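Ratodo project – progress report to Burnumport Research Fund
2024-10-18
Prepared by Elis Humphreys, Dranton lab

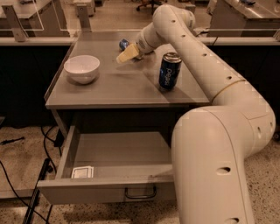 Short version: method works better than it did in March, not as well as we want it by the end of year 2. Data collection on track, one task family behind. Spending in line with plan apart from the gripper fingers, see below.

What we said we'd do this period

Get the policy to handle long tabletop tasks by splitting them into short stages and letting it pick the next stage itself. Before, we had one flat policy per task, trained start to finish, and it fell apart whenever a stage went a bit wrong. Can tips over, policy carries on as if it hadn't. Same with a drawer that only opens partway.

Where we are

Stage-picker is in and running on the arm. It looks at the head camera view, chooses a stage (open drawer, lift can, place in bowl, close drawer and so on), runs the low-level policy for a few seconds, looks again. No scripted order. If a grasp misses it usually picks the same stage again, which is what we were hoping for and did not have to train seperately.

We now have 800 demonstrations for the drawer-and-desk set, all teleoperated, all labeled by stage. First 300 were labeled by hand. The rest were labeled by a small model trained on those, then checked by a person. Checking is far quicker than labeling from scratch and we'll keep doing it that way.

What we found

Biggest gain is on recovery. Flat policy almost never recovered from a dropped object. New one does more often than not, on objects it has seen. Trevaskis group ran the same comparison on their arm with our code and saw the same direction of effect, smaller size. They use a different gripper and a lower camera so we are not reading much into the size yet.

Cans on their sides are still the weak spot. Upright is fine. On its side the policy comes in too high, closes on air or clips the top and pushes the can away. Shiny ends make it worse, the depth estimate jumps around under the overhead lights. Adding more demos of the same kind hardly helped. What did help was demos starting from bad positions – gripper already too close, or on the wrong side of the can – so the policy sees how to back out. Small batch only so far. More planned.

Drawer: opening is solid. Closing is OK unless the arm's own lower section is covering part of the drawer in the head view, then the stage-picker sometimes thinks the drawer is shut already. Two fixes being tried:

1. Short memory of earlier views, so it can remember the drawer was left open. Running now, looks promising, slows the loop a little.
2. A "move arm clear and look" stage. Simple, works, but wastes time on every task. Fallback if 1 doesn't pan out.

What's behind

Bowl tasks. Planned to have stacking and pouring done by now and have only got place-in-bowl. Reason is people time, the labeling took longer than we budgeted in the first half. Pouring moved to next period. I would like to drop stacking altogether and put the time into the lying-down cans, please let me know if the fund has a view on that.

Equipment and spend

Gripper fingers wear faster than expected. We are on the 2nd reorder. Switched to printing our own in-house, grip is the same as far as we can measure. Small overspend on that line, covered from travel. No other changes. Arm itself has been reliable, only downtime was a controller update that went badly and had to be rolled back.

Risks

– Evaluation is slow. Every trial is reset by hand. We can't run as many as the stats people would like, so the confidence intervals in the annex are wide. Partial auto-reset for the drawer is written but not tested.
– Stage labels are our own choice. A different lab would cut the tasks up differently. Want to test how much that matters before we write it up.
– Lighting. Everything so far is one room, one desk. Moving the setup to the Dranton annex in March will be the first proper test of that.

Next period

Finish memory version and pick between the two drawer fixes. Collect the bad-start demos for cans. Pouring. Rerun the full comparison against the flat policy with the trials in random order, which we should of done the first time. Draft paper to the fund for comment before it goes anywhere else.

Annex with per-task results and the budget table sent separately. Questions to me direct, quickest by email.

Elis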